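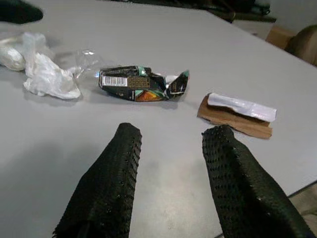
Odds and ends on a light gray tabletop

So I finally went to my first live fight card, and I have been talking everyone's ear off about it ever since. I've watched MMA on my couch for years (usually half asleep by the main event) but I had never sat in a building while two people went at it for real. Then a small regional promotion booked the old arena in Onport, tickets were 30 bucks, and I ran out of excuses.

The drive from Sarnville is 78 miles and I did it with the radio off, which should tell you how nervous I was. Nervous for what, I don't know! I wasn't the one getting punched.

First thing you notice is the noise. On TV the commentary covers everything up. In the room you hear every leg kick, and it's a horrible flat slap that made the whole row in front of me suck in their breath together. You also hear the corners yelling, and most of what they yell is pretty simple. Hands up. Breathe. Get off the fence. One coach just kept shouting "hips" for a full round and I guess his fighter knew what to do with that.

There were eight fights, and I'd say five of them were really good. The best was the women's flyweight bout, third from the top. One of them was a wrestler out of a gym in Griswood, and the other was a tall kickboxer who looked like she was going to run away with it. First round she did – jab, jab, long knee up the middle, and the wrestler couldn't get near her. Second round, same thing for a couple of minutes, and then the wrestler caught a kick and that was that. She stayed on top till the horn, and she did it all over again in the third. Split decision for the wrestler. I had it the same way, but the guy next to me was furious and told me so all the way through the next walkout.

The main event was kind of a letdown. Lots of circling, lots of feints, people booing by the second round. I don't love booing. Those two had cut weight all week and somebody behind me was calling them lazy with his mouth full of nachos.

Food report, for those who care: the nachos were bad, the pretzel was great, and a lemonade was $8, so I had one and made it last nearly the whole night.

I got home after 1 a.m. and then stayed up rewatching the flyweight fight on my phone. It looked slower on the screen. Smaller too. I kept waiting for that slap sound and you can hardly hear it.

They're coming back in October, and before that there's a grappling-only night at Zamora Hall. I've never sat through straight grappling live, so if you've been to one, tell me if it's worth the drive and where to sit. I was up in the cheap seats this time and I'd like to try being closer.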